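Verness Review: A Short RPG With a Long Middle

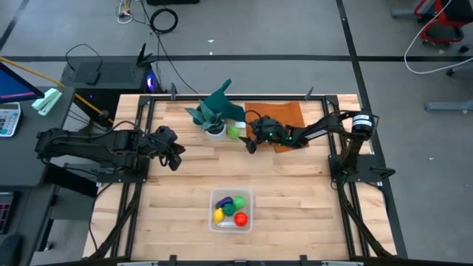
A spiky-leaved plant in a small white pot, toward the back of a light wooden tabletop.

Verness is a turn-based RPG in the 16-bit style, made by the small studio Trendeo. You play a mapmaker from the port town of Flerkum who gets pulled into a war between two river kingdoms. I finished it in roughly 400 turns of the in-game calendar, with most of the side quests done.

The battle system is the best part. Each character has a row of 6 skill slots, and the slot you use decides how soon that character acts again. A strong spell in the last slot can leave your healer waiting while the boss moves twice. I lost to the Salt Warden three times before I stopped putting Cure at the end of the row.

The middle section drags. Once you get the boat, the story sends you back to Flerkum over and over to talk to the harbor master, and the encounter rate at sea is too high. The best armor in the island shop costs 3,000 gold a piece, so expect to grind a little - I left with 2,058 and skipped the helmet.

Negi, the thief who joins in the second chapter, has the best lines in the game. Her quest in the flooded library is optional and easy to miss. Talk to the man by the well before you board the boat, or it closes for good.

The music is fine, though the battle theme loops too soon. Save points are generous. I would play a sequel if it had fewer boat trips.

Related posts
Flerkum Side Quest List
Where to Find Negi's Second Dagger
Verness Demo Impressions
Best Skill Slot Setups for the Salt Warden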